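Folding on the dark table

The table by the window has been the folding table since May. Before that I folded on the bed, which is soft, sags toward whatever is heaviest on it, and puts a curve into every edge you try to line up. A hard, flat top fixes most of that. Crooked shirts are mostly a surface problem, and I wish I had worked that out before buying a folding board that now lives behind the wardrobe.

The method I use came from Italo Ferri, who did laundry for a small hotel in Murnham and had no interest in folding as a hobby. His version has 3 folds and one rule: set the shoulders first. Everything below the shoulders follows them. If one shoulder sits higher than the other, the side folds will run at an angle, and the hem will come up skewed no matter how carefully you bring it over.

The steps, for an ordinary short-sleeved T-shirt:

Lay the shirt flat with the hem toward you, close to the front edge of the table. Take both shoulders and draw the top edge straight, with enough tension to remove slack but not enough to stretch the neckline. Smooth from the collar down. Bring one side in to a line halfway between collar and shoulder seam, and turn the sleeve back on itself. Repeat on the other side. Fold the hem up to the collar, then fold once more.

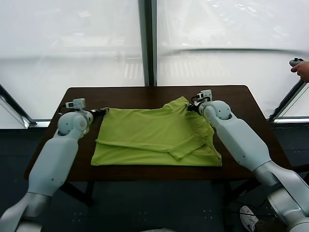 Lime-green T-shirt, held at the shoulders. Creases still to come out near the right one.

Cotton jersey holds a crease along the sleeve hem more than anywhere else, because the hem is a double layer and stiffer than the body. If a sleeve gets trapped diagonally across the front, pull it out and start again. Pressing it flat with your palm only sets the crease. Restarting costs a few seconds, and a shirt stored with a diagonal sleeve comes out of the drawer with a line across the front that stays until the next wash.

Finished width matters if you file shirts upright. My drawer takes packets 18 cm wide, in 4 rows, with a little clearance for fingers. I cut a strip of cardboard to that width and used it as a gauge for the first few loads. I still get it out for long sleeves. The drawer unit is a Rinaldi, secondhand from a shop in Eltcombe, and the runners are poor enough that an overfilled row jams against the frame above.

A note on the surface. Dark brown is a good background for pale and bright fabric: the outline of the shirt is easy to read, and an uneven hem shows at once. It is a bad background for navy and black. For those I put down a pale towel, which also stops thin synthetics from sliding.

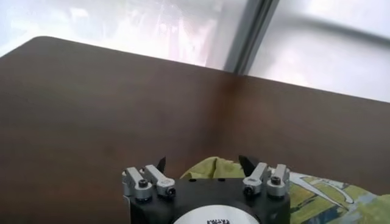
Tabletop at the window end. The hazy patches are light on the surface.

Light coming in low across the table is useful up to a point. It rakes over wrinkles and makes them visible, so a shirt that looks flat under the ceiling lamp will show every ridge by the window. Past that point it becomes glare. I work with the window to one side for this reason — facing it, I lose the far shoulder.

The other thing about a window position is fading. I had a stack of folded shirts sitting out for weeks one summer, and the top one ended up with a lighter rectangle where the fold had been exposed. Folded laundry now goes into the drawer the same day.

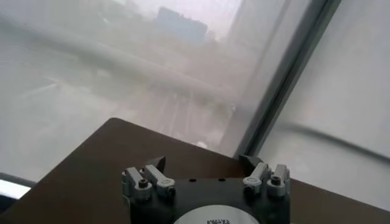 Cleaning the table is part of the job. Lint and detergent residue build up and transfer to dark clothes. I wipe it with a barely damp microfiber cloth, then a dry one, and wait until the top is fully dry before putting cotton on it. I tried a Karnelon polish once and stopped. It left the surface slick, and the shirts crept toward the edge whenever I pulled on a shoulder.

Towels get a different fold and need more depth than this table has. I still do those on the bed.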